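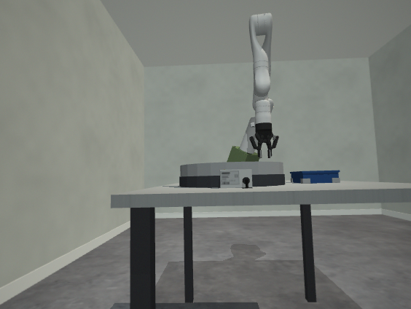 4.2 Choosing the next view from simulated grasps

Readers who have followed us this far will remember that the planner in Section 3 needs some notion of how much a new viewpoint is likely to help before the arm spends any time traveling to it. In our earlier system, Lukáč, we scored views by the volume of unseen space they would uncover. That served us well on open tabletops, and we were fond of it for its simplicity, but it had a habit of sending the arm off to admire the far side of objects that no grasp would ever touch. The present method, which we call Sokela, asks a narrower question: given the grasps we are currently considering, which view would most change our minds about their ranking?

To answer it we train entirely in simulation. Each training episode begins with a table, a handful of household and warehouse items, and a single arm with a two-finger gripper pointing down toward the work surface. Objects are dropped from a small height and allowed to settle under the physics engine, and we throw away any layout in which something is still moving when the settling period ends. We kept 1,671 layouts in this way. Of these, 1,000 were used for training and the remainder were set aside for validation and testing, with no layout shared between the sets.

Within each layout we draw candidate grasps from the partial point cloud, using the sampler of Section 3.1 without any changes. Every candidate is then carried out in the simulator from the same starting state: the gripper moves in along its approach direction, closes, lifts, and holds. A grasp counts as a success only if the object is still between the fingers at the end of the hold. We were tempted for a while to give partial credit to objects that slipped late in the lift, and one of us (Meireles) argued for it quite warmly, but the extra label made the network less decisive in crowded layouts and we let the idea go.

The view scorer takes as input the current point cloud, the candidate grasps with their predicted success rates, and a proposed camera pose. Its output is a single number, the expected change in the rank order of the candidates after looking from that pose. At run time we evaluate a fixed set of 114 poses spread over the upper half of a sphere centered on the work area, drop those the arm cannot reach without touching the table, and move to the best of what is left. The loop ends when the top candidate has kept its place for two views in a row or when 9 views have been used, whichever comes first.

A word about surface appearance, as reviewers of an earlier draft kindly asked us to say more. We vary the wall and floor textures, the direction of the light, and the tint of every object, but we leave the arm and the gripper as they are. Our feeling was that the network should be free to learn what its own hand looks like, particularly when a finger hides part of the object it is reaching for. Whether this is wise on a robot whose gripper is swapped often is a fair question, and we come back to it in Section 6.

4.3 Effect of the stopping rule

Compared with Lukáč, the new scorer reached a stable top candidate in fewer views on the test layouts, and the difference was clearest where low, wide items stood in front of taller ones. In such layouts a volume-based score tends to favor high, sweeping views, while Sokela more often picks a low view from the side, close to the line along which the fingers would come in. On layouts with only one or two well-separated objects the two methods behaved much alike, and we would not urge anyone to switch on account of such cases alone.

Figure 5. Median number of views before stopping, by number of objects in the layout, for Lukáč and Sokela. Both methods use the same grasp sampler and the same reachable poses.

The stopping rule deserves some care. Asking for three steady views in place of two made the system slower and changed the final grasp in very few layouts, so we kept the shorter rule throughout. We did see a small group of failures in which the top candidate stayed put simply for want of any competition, the sampler having proposed nearly identical grasps on a single edge. Spreading the candidates more evenly over the object would likely cure this, and Conceição has begun work on a sampler of that kind within the Grinden code base.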